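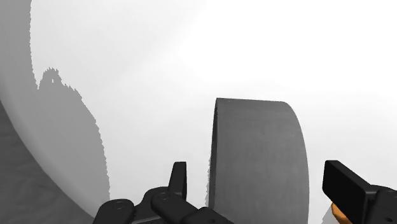 A shadow lying across a pale, rounded surface.

Lighting a Workbench or Kitchen Counter So You Can See What You're Doing

Most work areas are lit from the middle of the ceiling. You stand with your back to the light, and your head, shoulders and hands put a shadow right where you are cutting or measuring. A brighter ceiling bulb makes the shadow darker at the edges and doesn't move it.

Put the light in front of you. Over a counter, mount a strip light on the underside of the wall cabinets, close to the front edge and pointed slightly back toward the wall. Strips mounted at the back light up the tile nicely and leave the cutting board dim.

On a bench, use two lamps, one on each side. Each fills in most of the shadow the other one makes. If you only have one, put it on the side opposite the hand you work with. Right-handed people want it on the left.

Set the lamp head at 45 degrees to the work for general jobs. To check sanded wood or fresh filler, drop it almost level with the surface. Scratches and low spots show up that way – you will find some you missed.

Glossy and light-colored surfaces throw glare. A frosted bulb helps, and so does moving the lamp back a little. I put a sheet of baking parchment over a Stunel bench lamp for a while, but parchment and a hot bulb don't belong together. Buy the diffuser.

Wipe bulbs and covers every 3 months in a kitchen. Grease builds up on them and holds dust. Switch off, let them cool, then use a barely damp cloth with a drop of dish soap and dry them before switching back on.

Keep cords off the front of the bench. Screw a power strip to the back rail and run the lamp cords behind the tools. Mine has been up since May and the only thing I would change is the switch, which ended up behind the vise.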